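The Town That Rents Its Desks by the Hour

July 2019

Flanthorpe has 2,631 residents and, until two years ago, had no place to work that wasn't a kitchen, a barn or one of the shops on Jara Street. People with office jobs drove to the city, 50 minutes each way when the bridge was open.

Masaru Amano made that drive for six years. He handled freight claims for an insurance company, mostly by phone and email, and his manager had told him more than once that she didn't care where he sat. In the spring of 2017 he signed a lease on the old Gultuler shoe store, which had been vacant long enough that the phone company had lost track of the line.

He called the place Trellari, after a street his grandmother lived on. The rent was low and the wiring was bad. Most of his first $1,000 went to an electrician, and the next bill was larger.

"I thought I'd get programmers," Amano says. "I got a woman who does payroll for dairy farms."

She still comes in four mornings a week. The other regulars include two medical coders, a court transcriber, a man who translates tractor manuals from German, and a retired teacher who is writing a history of the county's one-room schools. Members pay $200 a month for a key. Everyone else pays by the hour and leaves by six.

Small-town shared offices tend to open with a grant and close when it runs out. Amano didn't apply for one. He says the forms asked for five years of projected job growth and he had no idea what to write. He kept his insurance job and did the cleaning himself on Sundays.

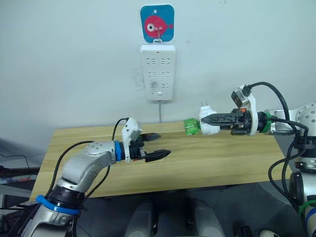
What members ask for has changed little since the opening. They want outlets they can reach without crawling, a door that closes for phone calls, and heat before eight in the morning. Amano bought an espresso machine the first winter and sold it the next one. The drip coffee maker gets more use.

Last year members and drop-ins booked 1,088 days between them, enough to cover the rent and the internet bill with a little left for paint. The payroll specialist has hired an assistant, who sits across from her. The hardware store next door says it sells more lunch-hour odds and ends than it used to, mainly batteries and birdseed.

The lease comes up for renewal in August. The owner wants a longer term, and Amano wants the roof looked at first.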